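From: Róisín Foley
To: Sketbridge workshop list
Subject: Re: Praline arm, gripper slipping on soft stuff

Cathal Kavanagh wrote:
> I had Praline on the bench until 11 last night and she still drops
> anything thin. Blocks and bottles are fine. With cloth the jaws close,
> the arm lifts, and the cloth stays where it was. I have the closing
> force at 25 and don't want to go higher with that servo. Is it the
> jaws or the settings? Has anyone had the fingers off since May?

Cathal,

I had them off. The tips were not meeting square, so anything thin sat in a wedge and slid out. I put 2 layers of card behind the left finger as a shim, closed the jaws on a strip of paper and tightened everything down from there. Leave the force at 25. Please don't sand the tips, the scuffs do no harm.

The other half of it is where you grab. If you go for the middle of a piece of cloth you need a fold to pinch, and the arm has no way of making one. Go for a knot, a hem or a cord end and come in with the tips only. I changed the approach height in the config to match. The old value is commented out on line 259 if you want it back.

I have been testing with a mesh laundry bag, held by the knot.

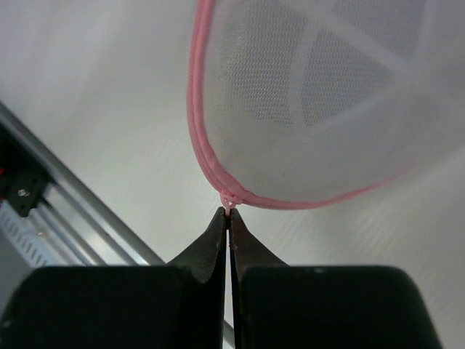

Wrist camera, pink knot between the fingertips.

Still to do: the wrist cable rubs when the arm turns fully left, and the spare servo from Drultwood has the wrong horn on it. I'll bring the horn from my own box. If you're in before me, run the homing routine twice, the first pass sometimes stops short.

Róisín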